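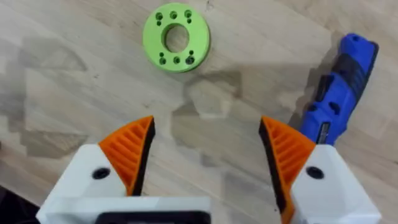

Wrist view, fingers open, green ring in reach

Clornberg tabletop set, wrist and fixed views
Maintained at Sasulville. Last update December.

The set was made to test Mai, our grasp planner for two arms sharing one table. It holds 2000 short clips with joint states and gripper commands. Clips are stored in folders of 90 or fewer.
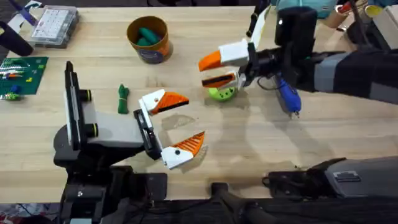 Fixed view, both arms over the table

Fixed and wrist streams share one clock. Drift is under 28 ms - resample if you need better.
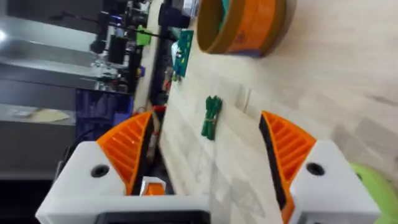 Wrist view, green sticks between the finger pads

Wrist frames are saved as recorded and are not rotated upright. Mai expects them that way, so leave the rotate flag off.

Known problems

Shadows from the arms are sometimes labelled as objects. The masks in folder 5 are the worst.
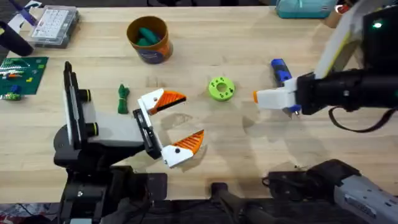
Small parts close to a gripper may have no mask at all in the fixed view. Use the wrist stream for those.

To load a clip, run mai-load with the folder and clip number. The older Jumovcombe loader still works but skips gripper commands.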